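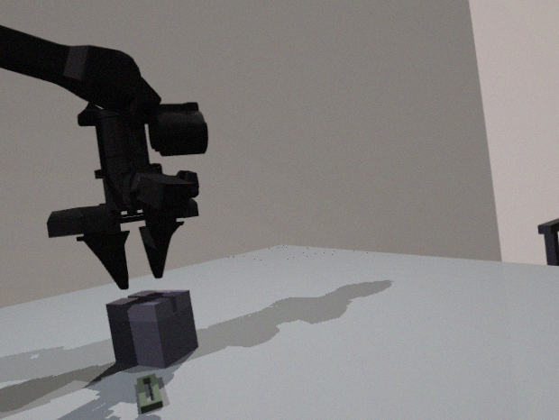

October 14, 2026

Up at five thirty. Rain overnight, so the drive to the Wundel office took longer than usual, and I read the last of the supplier replies in the parking lot before going in.

We sent the questionnaire to 185 suppliers in September. It asks where the cobalt and the mica come from, who owns the mine or the buyer in between, and whether anyone has checked the ages of the people working there. As of this morning 62 have sent back something I would call an answer. Most of the rest sent a copy of their code of conduct, which we already had. One sent a brochure.

Meeting with purchasing at nine. They wanted to know if we could mark the code of conduct people as complete so the number looks better for the board. I said no. Leandro backed me up, which I appreciated, although he did it by reading our own policy out loud from page one and it took a while. Purchasing says that if we push Prokach too hard they will sell to someone else. Maybe. They have had the same contract with us since before I started, and I have yet to see them walk away from anything.

Prokach is the one that worries me. They list 7 refiners and give addresses for four. On the phone the sales manager told me the other three were confidential. I asked who they were confidential from. He said he would get back to me. I wrote down the time of the call and what was said, and sent him an email repeating it so there is a copy.

Lunch at my desk, lentils from last night. Inmaculada called while I was eating. She is back from the site visit to Juhl and slept most of yesterday. The Juhl people showed her the sorting yard and the payroll book but not the pits on the north side. The road was washed out, they said. She took a car that way on her own the next morning and the road was fine — muddy, but trucks were using it. She was turned around at a gate. She did talk to two women who sell food outside it, and they told her boys carry sacks there when school is out. She has no photos and no names, and she was careful to say so. She'll write it up as hearsay and recommend a second visit without notice.

I told her I would put the second visit in the budget. It will be hard. The travel line is nearly used up and the finance people count her trip and mine as the same kind of thing as a sales conference. I may take it out of the software money. We pay Dunodance for a map with colored dots on it, and the dots come from what the suppliers tell us, so I don't know what we learn from it.

In the afternoon I went through the hotline log. 300 calls and messages so far this year, nearly all of them about overtime and pay at the assembly plants. Those matter too, and I passed four along to the plant managers with a date to respond by. Not one call has come from a mine. The number is printed on a poster in English and French. I asked Inmaculada what people speak around Juhl and she named two languages, neither of them on the poster. Note to self, get quotes for translation and ask about radio.

Left at six. Leandro made soup and we agreed not to talk about work, then talked about it anyway until the dishes were done. He thinks we should suspend Prokach now and let them come to us. I would like the addresses first. If we cut them off we lose any right to ask.

Tomorrow: second letter to Prokach, with a deadline this time. Budget form. Call the dentist. Pick up the car battery before the shop closes at five.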